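The flower cell at Clestton gets new fingertips and a weekly checkup

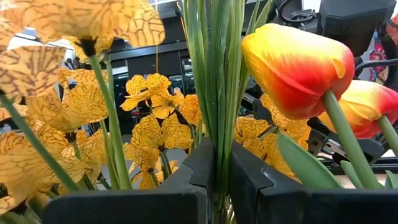 So how often does a gripper that handles nothing but artificial flowers need looking after?
Once a week for a quick going-over, plus a proper calibration whenever the fingers come off for any reason.

2026-09-03

I stopped by the Clestton workshop this week to see how the arrangement cell is getting on, and I picked a good morning for it, because Ákos Major had the arm parked and half his tools out on the bench. Ákos looks after the cell (he also looks after the label printer and the front door lock, but those are other stories). He was just finishing a fingertip swap, and he let me hang around and ask questions as long as I kept my coffee away from the controller.

If you haven't been following along, the cell is the one Clestton set up to handle artificial stems for its store displays. It has a single arm with a two-finger gripper and a small camera down at the wrist. The job is to pick up stems and bundles and put them where they belong in an arrangement. Sounds easy! It really isn't, and most of what goes wrong goes wrong in the last half inch, right where the fingers meet the stalks.

A fat tulip stem is a pretty friendly thing for a gripper. It's thick and smooth and it sits between the fingers without much fuss. A bundle of skinny green stalks is a whole other animal. The fingers press in from both sides, the stalks bunch up at the pinch, and if one fingertip sits even a hair ahead of the other, the whole bundle leans. Ákos told me that was what sent him back to the bench. The cell had been setting bundles down crooked, always leaning the same direction, and he'd spent most of a day blaming the software before he pulled the fingers and laid a straightedge across them.

One pad had worn down more than the other. Mystery solved, and he was a little sore about the lost day.

The new tips come from Brandach, and they go on with two screws per finger. Ákos snugs them by hand first, closes the gripper on a flat gauge block so the pads line themselves up, and only then tightens everything the rest of the way. He used to tighten one side fully before touching the other. Don't do that, he says, you'll just be back in there after lunch.

After the screws comes the part I liked best. He opens the gripper all the way, zeroes it, closes it on nothing, and checks that the closed position reads the same several times running. Then he gives it a bundle of stalks and watches the wrist camera view while it holds. He's looking for the bundle standing up straight between the fingers, and for any stalk trying to sneak out the side. I leaned over his shoulder for this and I'll admit I got weirdly invested. We both cheered at a bunch of plastic grass.

The grip force took longer. Too light and the bundle slides down when the arm moves, too heavy and the stalks take a dent they never really lose. Ákos keeps his settings in a little program called Premus, one entry for each kind of stem, and he bumps the force up a notch at a time until the slipping quits. The old numbers were no good with fresh pads, so he wiped the bundle entry and started over. The tulips he left alone until he'd tested a few, and they only needed a tiny change.

I asked about the orchid sprays, the yellow ones with the brown veiny pattern, since those are my favorites and I wanted to see the arm grab one. He laughed. Those petals flop all over the place, and they love to hang right in front of the camera when they're up close, all big and blurry, so the cell has a harder time finding the stem underneath. His fix so far is a different approach angle, with the wrist coming in lower and staying clear of the blooms until the fingers are nearly there. It works better than it did. He wouldn't go further than that, and I didn't push.

Now for the weekly stuff, for those of you who wrote in asking. He wipes the pads with a dry lint-free cloth, and the camera cover gets its own clean one. He checks the screws with the same driver every time, runs a hand along the cable to feel for stiff spots, and makes the arm go through its full reach slowly with nothing in the gripper. The whole thing takes him around 30 minutes if the phone doesn't ring. He writes the pick counter in a paper notebook when he's done. It stood at 2,153 when the old pads came off, and he's going to pull the new ones for a look well before they get that far.

He's also ordered a spare set of tips, which will live in the drawer under the bench with the gauge block. Last time he had to wait on the delivery with the cell sitting idle, and people in the display department had opinions about it.

Next up is a second set of stem entries for the Từ line, a new batch of arrangements Clestton wants out before the end of September. Those have shorter stems and tighter bundles, so Ákos figures he may need narrower fingertips to get down between the flowers without shoving the neighbors out of the way. He has a pair sketched out on the back of a packing slip. I asked if I could have a picture of the sketch and he said absolutely not, it looks like two carrots.

I'm going back once the narrow tips are on. If you've got questions for him, send them to me before then and I'll bring the list along. Keep them about the gripper, please, he's had it with the door lock.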